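3.2. Le remplissage des bacs au poste de regroupement

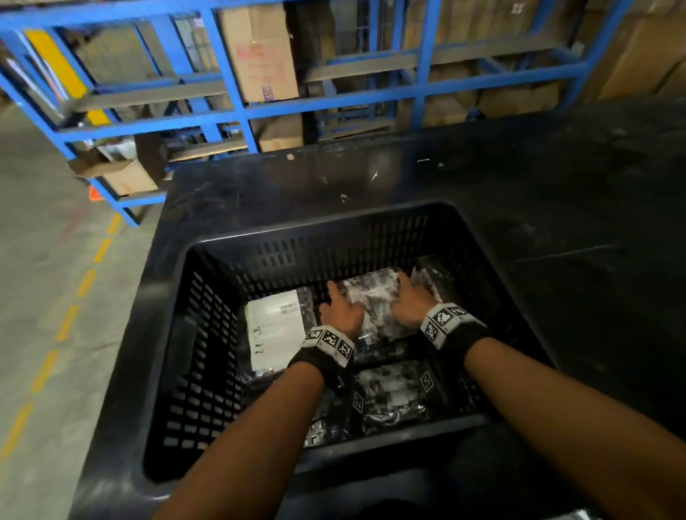
Figure 4. Mise en place d'articles sous sachet plastique dans un bac ajouré noir, au poste de regroupement.

3.2.1. Déroulement de la tâche

Le regroupement intervient entre le prélèvement et l'expédition. Les articles arrivent au poste déjà ensachés et doivent être rangés dans des bacs rigides à parois perforées, qui partent ensuite vers les quais. La consigne écrite de l'entrepôt de Trondia tient en quatre lignes : poser les articles à plat, étiquette vers le haut, ne pas dépasser le rebord, signaler tout sachet ouvert. Elle ne dit rien de l'ordre dans lequel les articles doivent être posés, ni de la manière de traiter l'air enfermé dans les sachets. Ces deux points occupent pourtant une bonne part du travail.

Nous avons suivi 275 remplissages, dont 262 ont été retenus pour l'analyse. Les 13 autres ont été interrompus par un changement de poste ou par une pause et ne permettaient pas de reconstituer la suite des gestes. Les observations ont été conduites par deux d'entre nous en mars, sur les équipes du matin et de l'après-midi. Le samedi, où l'activité se limite aux retours, n'a pas été pris en compte.

3.2.2. Poser, tasser, reprendre

Trois opérations reviennent dans tous les remplissages retenus. La pose consiste à déposer l'article dans un espace libre. Le tassement consiste à appuyer sur un article déjà en place, avec la paume ou les doigts. La reprise consiste à soulever ou à déplacer un article pour en loger un autre. Nous parlons de tassement même lorsque la pression est brève, dès lors que la main ne saisit pas l'article.

Le tassement se fait souvent à deux mains, qui n'ont pas le même rôle. Sur la figure 4, la main gauche est posée, doigts écartés, sur les articles au centre du bac, tandis que la main droite appuie sur un paquet transparent situé vers le fond. Nous appelons main d'appui celle qui reste posée sur l'ensemble et main active celle qui exerce la pression. Les rôles s'échangent d'un article à l'autre, sans lien net avec la latéralité déclarée par les opérateurs.

Interrogée après son poste, Nadja Trummer décrit la main d'appui comme un moyen de savoir ce qui bouge : « Si ça remonte sous la gauche, c'est que j'ai mal mis dessous. » Joon-young Baek emploie des termes voisins, mais dit s'en passer pour les petits articles. Les deux opérateurs travaillaient au même poste depuis plus d'un an au moment de l'entretien.

3.2.3. Effets de l'emballage

Les sachets sont lisses et glissent les uns sur les autres. Un article posé à plat sur un autre tend à se déplacer vers la paroi au moment où l'on appuie à côté. Les opérateurs compensent en calant les pièces les plus fermes le long des parois et en gardant les pièces souples pour le milieu. Dans 21 remplissages, un article a été redressé contre la paroi en fin de tâche, alors que la consigne demande une pose à plat. Aucun de ces bacs n'a été refusé au contrôle.

L'air contenu dans les sachets pose une difficulté différente. Un sachet gonflé occupe une place qui se libère quand on le presse et qui se regagne en partie quand on relâche. Certains opérateurs évacuent l'air avant la pose, en pliant le sachet contre le bord de la table. D'autres attendent que le poids des articles suivants fasse le travail. La seconde méthode est plus rapide pour les premiers articles, mais elle conduit à davantage de reprises sur la couche supérieure.

La lecture des étiquettes ajoute une contrainte d'orientation. Un article dont l'étiquette se retrouve masquée par le suivant doit en principe être repris avant le départ du bac. Dans la pratique, les opérateurs décalent l'article du dessus de quelques centimètres, ce qui laisse voir le code-barres mais rompt l'alignement des couches. Ce compromis n'est pas prévu par la consigne. Il est admis par les chefs d'équipe tant que rien ne dépasse du rebord.

3.2.4. Conséquences pour le codage

La grille de codage initiale, reprise de notre étude pilote sur les colis Levby, distinguait seulement la pose et la reprise. Elle a été complétée par le tassement, puis par l'indication de la main d'appui. Les remplissages déjà codés ont été relus avec la nouvelle grille par Yoon-hee Myung et Golshifteh Heydari, qui ont travaillé séparément sur un lot commun de 50 remplissages. Les désaccords portaient surtout sur la limite entre un tassement appuyé et une reprise courte, lorsque l'article se déplace sous la main sans être saisi. Ces cas ont été classés en tassement.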